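**Slide 1. Title, leave it up while people sit down**

Talk is 20 min plus questions. Water on the left. Don't start with the joke about kettles, it died in Brellska.

**Slide 2. The claim**

- Read the line off the Gondico brochure, slowly: "Drinking from a smaller cup cuts your caffeine without you noticing."
- Ask who believes it. Most hands go up. Mine did too, the first time.
- Then ask who refilled their cup this morning. Wait for it.

I want to spend today on the word "noticing." The brochure leans on it hard and the study behind it never measured it. They handed people smaller cups in an office kitchen, weighed the coffee left in the pot at 4 in the afternoon, and called the difference a change in habit. There was a coffee cart in the lobby the whole time. I asked whether cart sales were tracked and got a very polite email about scope.

**Slide 3. The numbers**

- 2,503 cups poured in the small-cup weeks
- 3,160 cups poured in the regular-cup weeks
- Pause here, people will do the math

So fewer cups, and smaller ones. Looks great for Gondico. Too great, if you ask me. If I give you less coffee per cup, I'd expect you to pour more cups, at least a few more. The count went down. Either people lost interest in coffee altogether or they were getting it someplace else. The small-cup weeks were also in December, when half the building is on vacation. That's in a footnote. Point at the footnote.
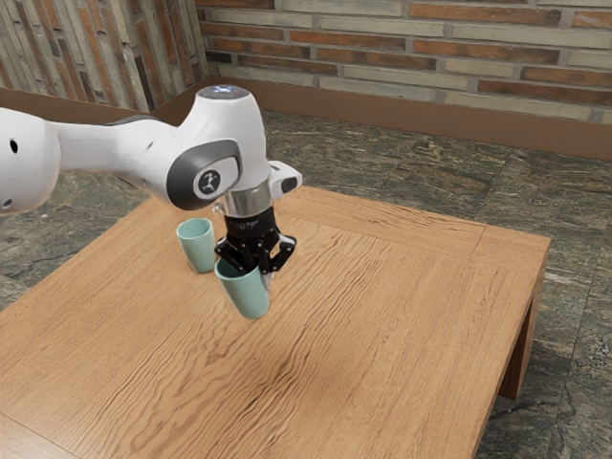 The MacKinnon version is the one people bring up in questions, so get ahead of it. Better design, same weeks for both groups, two floors of one building. I like it more. But the floors share a stairwell, and the people upstairs kept their own mugs in their desk drawers. Nobody collected the mugs. You can't test cup size on people who brought their own cup.

**Slide 4. What would change my mind**

- Track everything a person drinks, cart included
- Run it for longer than 5 weeks
- Ask people afterward if they noticed (one question, one form)
- Publish it even if it's boring

Say out loud that I'm not against small cups. I own small cups. I do object to an office manager at Forel being sold a full set of new ones on the strength of a leftover pot. (Check they're OK with being mentioned. If no answer by the morning, say "a client.")

**Slide 5. Plates**

Skip if past 15 minutes. Same story with smaller plates: a big early result, then weaker ones each time somebody checked more carefully. Don't get pulled into the color of the plate. I have no opinion on the color of the plate.

**Slide 6. Questions**

Likely ones:

- "But it worked for me." Fine. Ask what else they changed that month.
- "What's the harm?" Cost, mostly, and a cupboard full of cups.
- "Are you paid by the coffee people?" No. Travel was covered by the organizers, hotel was mine.

Clicker goes back to the desk by the door.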